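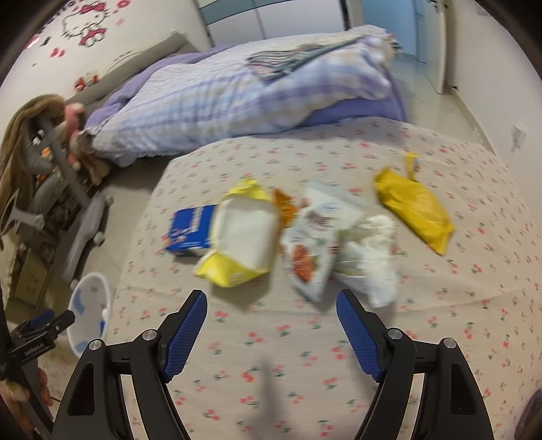 Replacing the Finger Pads and Checking the Jaw Alignment on a Zuvton Handheld Gripper

Revised 2022-06-02

This procedure applies to all Zuvton handheld grippers issued by the Hullach equipment office. It covers the removal and replacement of the textured finger pads, the tightening of the joint screws, and the jaw check that must be completed before a gripper is returned to use. Operators may carry out the work themselves once they have been signed off by the equipment office.

When the work is required

Pads are to be inspected after every 1,000 closures, as shown in the Zodis log, and replaced if any of the following is found:

- The texture has worn smooth at the tip or along the inner edge.
- The pad has lifted from the finger at any point.
- The pad surface is cut, or holds dirt that does not come off with a damp cloth.
- Light packages, such as sealed pouches and snack bags, slide during a normal lift.

Both pads must be replaced at the same time. A new pad facing a worn one will pull soft packaging to one side, and the resulting recordings are difficult to use.

Tools and parts

- One matched pair of blue Zuvton pads
- Hex driver supplied with the gripper
- Isopropyl alcohol and a lint-free cloth
- Plastic scraper
- Adamczyk alignment block
- Small tray for screws

Metal blades are not to be used on the fingers. The finger frames have cutout windows, and a blade that slips into a window can score the inner edge where it will not be noticed until the frame cracks.

Removing the old pads

1. Stop any recording in Zodis and disconnect the gripper. Wait until the status light has gone out.

2. Place the gripper on a firm, flat table with the fingers fully open. A bed or sofa is acceptable as a recording surface but should not be used for service work, as screws are easily lost in the fabric.

3. Support the first finger from behind with one hand. Work the plastic scraper under the pad at the tip and move it slowly toward the joint. Do not twist the finger.

4. Peel the pad away and discard it. Repeat on the second finger.

5. Remove the remaining adhesive with alcohol and the cloth. The mounting face must be clean to the edges. Allow it to dry completely before continuing.

Checking the joint screws

The small round-headed screws on the upper joints should be checked whenever the pads are off. Try each screw with the hex driver. It should resist without turning. If it turns, tighten it until it stops and then open and close the finger by hand. The movement should be smooth through the full range, with no click and no side play.

A screw that has worked loose twice since January is to be reported, even if it can be tightened again. The cause is usually a worn thread in the finger frame, and the finger will need to be changed by the equipment office.

Fitting the new pads

1. Confirm that the pads are a matched pair. The left and right pads are marked on the backing and are not interchangeable.

2. Remove the backing from the left pad. Line up its lower edge with the shoulder on the finger and press from the joint toward the tip, so that air is not trapped beneath it.

3. Fit the right pad in the same way. With the gripper open, the two textured faces should be angled inward toward each other.

4. Close the fingers on the Adamczyk block and leave them clamped for 8 minutes. The adhesive reaches working strength in this time – shorter clamping is the most common cause of pads lifting at the tip.

Checking the jaw alignment

1. Release the block, reconnect the gripper, and open the Jaw page in Zodis.

2. Open the fingers fully and read the position value. It must fall between 2,677 and 2,810. If it does not, run the zero routine once and read it again.

3. Close the fingers slowly without an object. The pads should meet along their full length. A gap at the tip means that one pad has been seated too low and must be refitted with new adhesive.

4. Lift three items in turn: a small cardboard box, a filled snack bag, and a soft pouch. Hold each item briefly above the surface and set it down. Nothing should rotate or slip between the pads.

5. Make a short test recording under the lighting in which the gripper will be used. Check that both fingertips remain visible when the jaws are open, and that a shadow falling between the fingers does not hide the object.

If the position value remains out of range after the zero routine, the gripper must be withdrawn. Do not repeat the routine in the hope of obtaining a better reading – the stored zero drifts a little further each time, and the original setting may then be lost.

Recording the work

Enter the pad change in the Zodis service log under the serial number of the gripper. Note the position value, any screws tightened, and the name of the person who carried out the check. The closure count should be reset only after the entry has been saved.

Requests for pads, alignment blocks, and operator sign-off should be addressed to Sylvie Dhillon at the equipment office. Grippers returned for repair should be sent with both fingers attached and the cable coiled separately.

Related pages

Cleaning the Gripper Camera Lens
Zodis Service Log: Correcting an Entry
Changing a Finger Frame (Equipment Office Only)
Storing and Transporting Zuvton Grippers
Care of the Adamczyk Alignment Block
Setting Up a Recording Session in a Private Home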